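How to Budget and Plan a Hand-Held Gripper Recording Station

This guide covers the purchasing side of a tabletop recording station: one table, one operator, a pair of hand-held grippers. It assumes you have already decided what tasks you will record. If you have not, stop and write the task list first, as nearly every line in the budget depends on it.

The worksheet referred to below has four columns: item, quantity, lead time, replacement interval. Prices go on a second sheet so that the first can be shared with suppliers.

Step 1. Fix the floor area

Measure the space before requesting quotes. Include the table, the operator's seat, and clearance behind the table for cables. If you plan to hang curtains, add the depth of the uprights and their feet. Sturnatbridge quotes curtain and upright kits by the running foot, so a late change in layout means a new quote and another wait.

Mark the table position on the floor once it is settled. Moving the table after cameras are mounted costs half a day of setup.

Step 2. Choose the table and work surface

Buy the table and the work surface as separate items. The table stays. The surface gets stained, scuffed and swapped.

Specify a matte surface in a light, plain color. Gloss finishes throw reflections that cost more to fix in lighting than the board did in the first place. Ask for a sample and look at it under your own lights. We order boards from Virkow at 169 dollars each and keep one spare on site.

Enter a replacement interval for the surface even if you have to guess. Small stains can stay if your protocol allows them. Write the rule down before purchase - for example, replace when a mark can be mistaken for a task object.

Step 3. Price the grippers

Budget for a pair, plus spare fingers. The bodies last. The fingers wear, crack at the screw holes, or get redesigned.

Printed fingers are cheap per part but take up printer time. If you have no printer, get a quote for a batch. Antoniadis prints to our drawing in batches of 12 with a lead time of 10 working days. Send the drawing with the hole spacing dimensioned. A model file alone led to one rejected batch.

Check these points on the gripper quote:

Finger mounting pattern, and whether it matches your existing spares
Whether marker plates are included or sold apart
Cable length, and the connector at the far end
Strain relief on the cable
Maximum opening, compared with the widest object on your task list

The last point is the one most often missed. Measure the object across the face the operator will grip, and leave a margin for the approach.

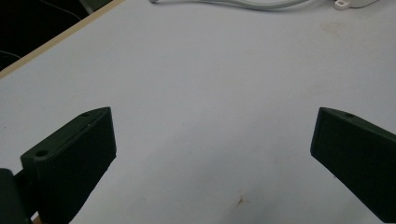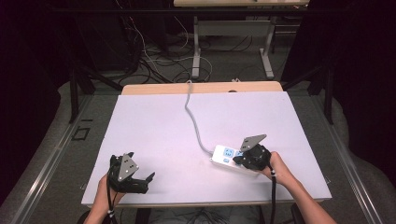

Step 4. Budget the task objects

Treat objects as consumables. Power strips, adapters and similar items with attached cords are harder to plan for than rigid blocks. The cord takes up table space and has to be routed somewhere during the recording. Allow for it when you size the surface.

Buy duplicates of any object that appears in more than one task. Manufacturers change housings without notice, and a replacement bought in December may not match the one bought in spring. Two spares per object is a workable minimum.

If a task calls for an energized outlet, have the circuit checked before the station is approved, and put the check on the worksheet as a line item with its own lead time. Tasks that do not need power should be recorded unplugged.

Step 5. Plan cables and power

Cables are the line most often entered as "misc." and most often overspent. Count every run: grippers, cameras, lights, recording computer, objects. Measure each along the path it will take, which is longer than the straight distance. Round up to the next stock length.

Add floor covers or trunking for any run that crosses a walkway. Skaltberg sells trunking in fixed lengths that can be cut with a hand saw. Order cable ties and labels at the same time. Label both ends of each cable on the day it is installed.

Step 6. Add setup and recurring costs

Setup covers assembly, camera alignment and a trial session. Enter these as hours. Melina Triantafyllou, who keeps our worksheet, also enters a second alignment after the first month, when mounts have settled and the first finger swap has usually taken place.

Recurring costs are fingers, surfaces, objects and storage. For the first year of one station, ours came to 576 dollars in fingers and task objects, not counting boards or labor. Storage depends on camera count and resolution and should be priced separately.

Step 7. Order in sequence

Place orders by lead time, longest first. For most stations the sequence is:

Grippers and marker plates
Uprights and curtains
Printed fingers
Table and surface
Cables and trunking
Task objects

Task objects go last so that changes to the task list do not leave you with stock you cannot use. Hold the trial session before ordering the second set of anything. Dionysis Sotiropoulos has the blank worksheet and the finger drawing; request both together, as the part numbers in one refer to the other.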